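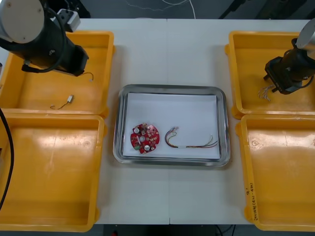 3.2 Sorting layout

Small parts were sorted into four yellow plastic bins, two on each side of a white table, with a stainless steel tray between them (Figure 3). We chose shallow bins because short wires with connectors tangle easily when they are piled deep. The parts came from the Viltley repair shop, which supplied 931 pieces in March. Of these, 181 were wires.

Each sorting round used 20 pieces. Wires with a damaged connector were set aside and logged separately - they are not included in Table 2.

Figure 3. Table layout with the four bins and the central tray.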